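Zorham workshop begins home build of Curo automation rack

ZORHAM, October - Plolska, a shared workshop project, has started building Curo, a controller for small home robots. The build is being done at home on a budget of $263.

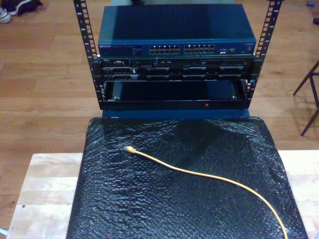
The Curo rack, with a Netgear switch mounted above the server.

The switch has 24 Ethernet ports. Plans call for eight motor controllers, each on its own cable. Van Damme is supplying the motors. The control software will run on the server.
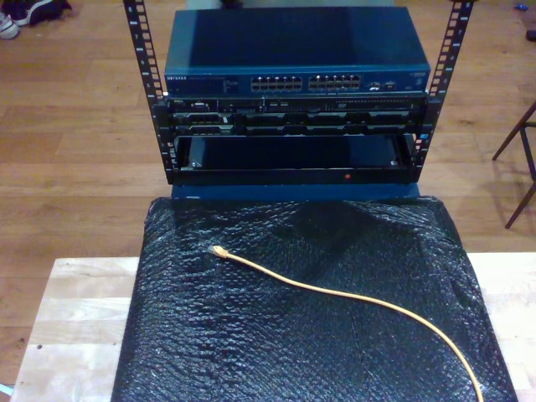
A yellow Ethernet cable in front of the rack.

Plolska will publish the wiring plan and a 68-page build guide in October. Printed copies will be available at the Zorham workshop.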